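**Countertop seam at the sink, or at the corner?**

**pvcreek** wrote:

We are redoing an L-shaped kitchen and the long leg is too long for one slab, so there has to be a seam somewhere. The fabricator (a two-man shop, Pangate Stone) wants to put it in the middle of the sink cutout. His reasoning is that there is less stone to join there, just a strip in front of the bowl and a strip behind it. My brother-in-law says never seam at a sink and to put it at the inside corner.

The stone is a black marble with white veins that run the short way, front to back. Undermount sink, 33 inch base cabinet, plywood boxes. No dishwasher next to the sink. What would you do?

---

**Oakshim** wrote:

Corner. A seam at the sink gets water on it every day for the life of the kitchen. The strip in front of the bowl is also where people lean. I pulled out a top last September where the front rail had dropped enough to catch a sponge on, and the cabinet under it was black with mold.

---

**murali_poduval** wrote:

I'm going to disagree with Oakshim, at least in part. I cut and set stone for a living and I have done plenty of sink seams. The failures I get called to look at are nearly all from bad support. If the fabricator rods the front and back rails and the cabinet is shimmed level, a sink seam will hold up as well as any other.

The inside corner has its own problem. An L-shaped piece with a notch cut square at the inside corner will crack from that point, so ask him to leave a radius there. If he seams right at the corner then the cracking goes away, but the veins on the two legs will meet at 90 degrees and you will see it from across the room. On a plain gray stone nobody cares. On black with white veins you will care.

Ask for a dry layout before he cuts. Any shop should be able to give you one, on paper or on a screen.

---

**pvcreek** wrote:

Thanks. I hadn't thought about vein direction at all. He did offer a layout and I said I didn't need it, so I'll call him back.

For what it's worth, I have been trying to get a feel for how strong the veins look once the stone is down flat, because the slab was standing up in the yard when I saw it. The pattern I like is the long streaky kind, with white and a little pale lavender on black, all going one way.

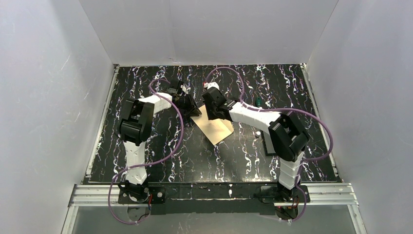 My worry is the long leg. If the veins run front to back on that side, they either run side to side on the short leg or he has to turn the piece, and turning it wastes a lot of slab. He quoted me an extra 10 square feet for that. The remnant would be mine to keep but I have no use for it.

---

**Nutari_Jen** wrote:

Use the remnant for a windowsill or a bathroom vanity. We did that and it paid for itself.

I would pay for the extra stone. We have a streaky pattern too and the shop turned the short leg to save material. Every visitor we've had has looked at that corner. It isn't ugly, it just looks like two counters pushed together.

---

**Oakshim** wrote:

Murali, I'll give you the support point. But who is checking the support? The homeowner can't see the rods once the top is down. If you say "it's fine if it's done right" about a joint that sits in water, you are betting on the installer every time. A corner seam that's done badly only looks bad.

---

**murali_poduval** wrote:

Ask to see the underside before they set it. They have to carry it in anyway. The rods are epoxied into slots and you can see the slots. It takes a minute.

Also, nothing says it has to be the sink or the corner. With veins running front to back, the best place for a seam is a straight cut that follows a vein, anywhere on the long leg that has a full cabinet under it. The line gets lost in the pattern. I would look for a spot at least 8 inches past the sink cutout and tint the epoxy to match whichever color it lands in. Dark epoxy on the black, and go slow where a white vein crosses over.

---

**tileguy_uysal** wrote:

Agree with the last post. Seam on a vein.

Since nobody has brought it up: marble on a kitchen counter, and black marble at that. Lemon juice, vinegar, tomato. It will etch and the etch marks show up dull gray on polished black. Sealer doesn't stop it. Sealer is for stains. If you haven't bought the slab yet, look at a honed finish, or look at quartz with a printed vein.

---

**pvcreek** wrote:

The slab has a deposit on it, $100, so I could still walk away. My wife knows about the etching. Her mother had white marble for years and she doesn't mind wear. I'm less sure on black.

Honed was extra at this yard. Does honed black go gray?

---

**tileguy_uysal** wrote:

It goes charcoal. You can bring it back darker with an enhancing sealer, but you'll be putting it on again every year or so. Get a sample of both finishes, leave half a lemon on each one overnight, and then decide.

---

**Nutari_Jen** wrote:

Do the lemon test. We did it with coffee and red wine too. The coffee wiped right off, the wine did not.

---

**Oakshim** wrote:

I can live with a seam on the run if it's over a full cabinet. Make sure it isn't over the gap between two boxes, though. Screw the boxes together and check them with a long straightedge. Anything over 1/16 out gets shimmed before the template guy comes, and don't let them template until the cabinets are screwed to the wall.

---

**pvcreek** wrote:

Update, 2020-07-08. Talked to the fabricator. He is fine with a seam on the long leg and found a vein that runs nearly straight, roughly a foot to the left of the sink. The cabinet there is a 24 inch drawer base. Template is in 2 weeks. He'll send the layout first and he said I can come to the shop and see the underside.

The lemon left a mark on the polished sample that I can feel with a fingernail. On the honed one you have to hunt for it. We are leaning honed. The corner will be mitered with the short leg turned, and I'm paying for the extra stone.

---

**murali_poduval** wrote:

Sounds good. Have him mark the miter on the layout too, and make sure he takes it to the inside corner and doesn't stop short of it. Post the layout when you get it.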